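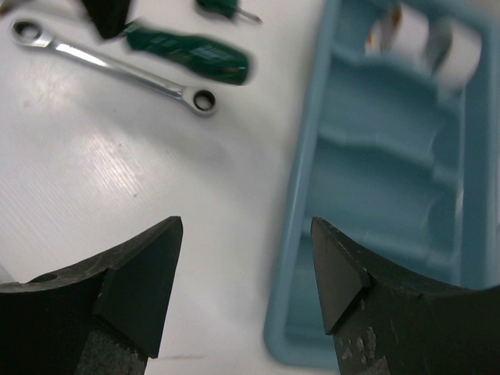 The Short List: What Belongs in a First Toolbox

Waltraud Albers has been repairing sewing machines, bicycles and kitchen chairs in Olstead for most of her working life, and for the last several winters she has taught a basic tools class in the back of her shop. The class costs $120 and runs for five evenings, starting in January. Most of the people who sign up own a hammer and very little else.

The first evening is spent at a table with no project on it. Students pick up tools, put them down and try them on loose bolts and scrap wood. Albers starts with wrenches and screwdrivers and leaves everything electric for the last night.

"People come in wanting a drill," she says. "I ask them what they had trouble with in the past year, and it is usually a bolt they couldn't reach or a screw they stripped."

A ratcheting wrench is the tool that changes most minds. An ordinary wrench has to come off the bolt and go back on after every part of a turn. The ratcheting kind stays put while the handle swings back, so it works well behind a toilet tank or under a sink. Albers recommends buying three or four in the sizes you use and adding to them later. She keeps a regular wrench next to them for breaking loose a bolt that is badly stuck, and saves the ratchet for the easy part.

Chrome is the usual finish. It wipes clean and it shows up well on a pale bench, but it gets slippery with oil on it. Albers keeps a rag in her apron and wipes the handle before she pulls.

Screwdrivers get a whole hour. The handle matters as much as the tip, in her view, and she asks students to close their eyes and grip several before choosing one. A bright handle helps, too. Green, orange and yellow ones are easy to find in grass or at the bottom of a bag.

Meriem Benkirane took the class two years ago, after she moved into an apartment on Flinder Street with a kitchen full of loose hinges. She had been given a 51-piece set as a housewarming present and had used four of the pieces. She gave the rest to her brother and built a smaller kit, which she keeps in a canvas roll in the hall closet.

"I can see all of it when I open it up," Benkirane says. "The old case had a lid that never closed right, and I'd lose the little bits under the stove."

Her kit holds two ratcheting wrenches, three screwdrivers, pliers, a tape measure and a small level. She has since put together a bed frame, rehung the cabinet doors and replaced a faucet.

Before putting anything away, both women lay the tools out on a clear surface and look them over. Albers checks wrench ends for grit and screwdriver tips for rounding. A worn tip goes in the box of things she uses to open paint cans.

The next class begins at 6:30 in the evening and is limited to 24 students. Tools are provided.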